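From: Kenna Paterson
To: museum-digital list
Subject: Re: Handling copies for the spring display

Senga Lennox wrote:
> We have 613 objects scanned so far and the trustees would like
> handling copies of a few for February. Is resin worth the extra
> over plaster? And do you keep the full scans or only the
> reduced files?

Senga,

We tried both at Onishi House. Plaster looks better on a shelf but chips at the corners once school groups get hold of it. Resin costs more and has lasted us two seasons. Ask for it unpolished, as the shiny finish shows every fingerprint.
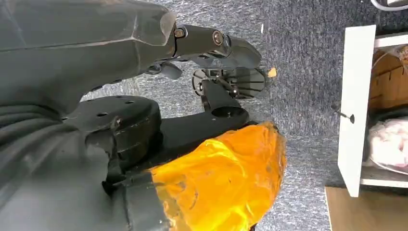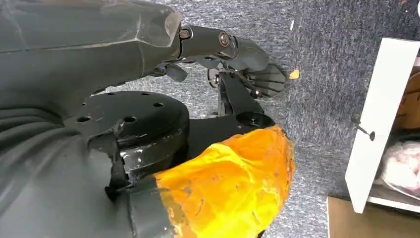 On files, keep the full scans. We kept only the reduced ones for our first 100 objects and had to do the coins again when we wanted larger prints. Storage is cheap now - the rescanning took us most of a winter.

Galix quoted us for copies by the batch and Vorura by the piece. For a small order Vorura came out lower, but they wanted closed meshes and sent back four of ours with holes in the base. Check the undersides before you send anything.

Also put the accession number on the base of each copy. We left it off and now have two oil lamps we can't match to their records.

I can post you a sample of each if you send me an address.

Kenna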